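To: cell-upkeep list
Date: 22/03/2024
Subject: Re: Gandivel cell, right wrist drifting after restart

> We have the two-arm cell at Enbridge, same controller as the
> Penmont one. After a power cut the right gripper closes
> slightly to one side of where it should. The left arm is fine.
> I have re-run the homing twice. Is it worth stripping the
> wrist, or is there something to check first?

Leave the wrist alone for now. We had the same fault last May and it was the stored offset. After a power cut the controller loads the factory value for the right arm and keeps your own value for the left. Homing does not touch either of them.

Open the settings page, go to tool offsets and look at line 174. If it reads zero, that is your fault. Type the old figure back in (ours is 461, yours will be on the set-up sheet), save, and restart the controller only. The arms can stay powered.

Then run the Nishad counter layout in the simulator before you try the real arms. Keep the speed at 70 for the first pass. We use the layout with the basket and the straw mat, and check the right gripper over the mat.

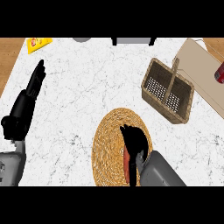 Does the offset need entering again after every power cut?

Only until you load firmware 700, which keeps both values. Back up the settings page first, as the update clears the joint limits.

If line 174 is already correct, post the homing log and I will look at it.

Penmont cell upkeep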